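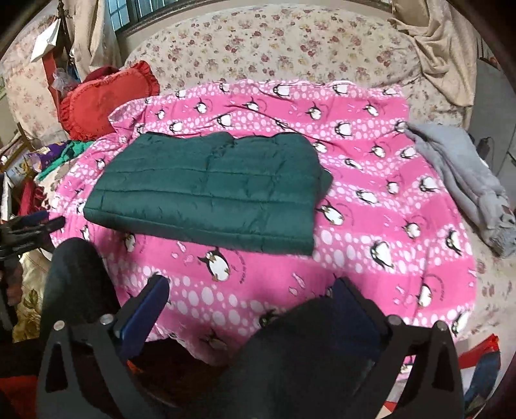
Quilted jacket folded on a blanket, with the gripper jaws open.

Household Tips for Home Contributors: Jackets and Other Padded Clothing

These tips are provided by the Clerndale Home Tasks Program for contributors who record clothing work with the hand-held gripper. The recordings are used as examples for the Zallosard learning system, which is being taught to fold, unfold and put away ordinary clothes in ordinary homes. Contributors are asked to read this page before beginning the padded clothing set. The general pages on towels and shirts still apply except where this page says otherwise.

Preparing the bed

A bed is the preferred work surface for jackets. Most kitchen tables are too small for a jacket with its sleeves out, and a floor puts the wrist at a poor angle. Pull the top blanket flat enough that the jacket does not slide into a dip. Small wrinkles are acceptable. Patterned blankets and sheets are welcome, and contributors do not need to buy or borrow plain ones.

Other clothing may remain on the bed provided it does not lie under the jacket. The program wants rooms as people keep them. Please do, however, put away mail, prescription labels and anything else that shows a name or an address.

Daylight from a window is sufficient for most of the day. Glossy fabric can throw a strong highlight late in the afternoon, and a curtain drawn halfway will usually correct this.

Preparing the jacket

Empty the pockets. Keys and coins shift the weight of the fabric, and they have scratched finger pads in the past. Close the zipper or leave it open as you prefer, but keep it the same for the whole session and note the choice on the session form. Tie loose drawstrings only if they are long enough to catch in the jaws.

Handling padded fabric

Padding behaves differently from cotton. It springs back after it is pressed, and a grip that looks secure may be holding only the outer layer. The following practices are recommended.

1. Approach with the jaws fully open and bring both pads down to the fabric before closing. Closing in the air above the jacket and then pushing down is the most common fault in the recordings returned to contributors.

2. Take hold at a seam, a hem or the front closure where possible. These parts are firmer than the padded channels between them.

3. Close slowly and hold still for a count of 3 before lifting. The system needs to see the fabric settle.

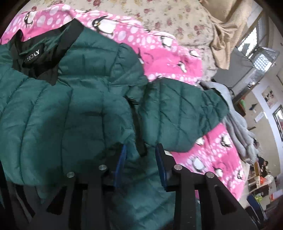
4. Move the sleeves separately. Lay each one out to the side before folding it across the body. A sleeve dragged along with the front panel tends to twist at the shoulder, and the fold that follows will be uneven.

5. Press trapped air out with the closed jaws, working from the hem toward the collar. Do not use your free hand. If the free hand enters the recording, finish the attempt and mark it on the form.

6. Release by opening the jaws fully, then draw straight back. A half-open jaw can carry the lining with it.

Imperfect attempts

Contributors often ask whether a poor attempt should be deleted. It should be kept. A dropped sleeve followed by a second grip is useful material -- in many cases more useful than a clean fold -- and the reviewers at Lindqvist sort the attempts after they are received.

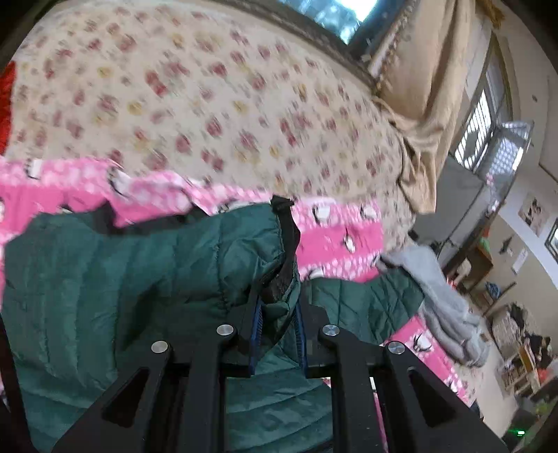
Attempts should be deleted only when another person has come into view without agreeing to be recorded, or when private papers can be read. Quick turns of the wrist blur the picture, so please slow down when moving from one side of the bed to the other.

Session length and totals

A full session for this set is 19 attempts with one jacket. The set currently holds 723 accepted attempts toward a goal of 1,000, and it will remain open until that goal is met. Contributors who own more than one padded jacket may submit a session for each. Vests are also accepted, but please enter them under "sleeveless."

Care of the gripper

Wipe the finger pads with a damp cloth after each session and let them dry before storage. Lint from fleece blankets collects along the edges of the pads and reduces their hold on smooth nylon. Check the screws by hand once a week. Do not apply oil to the joints. Replacement pads may be requested through the Sener supply desk, using the number printed on the carrying case.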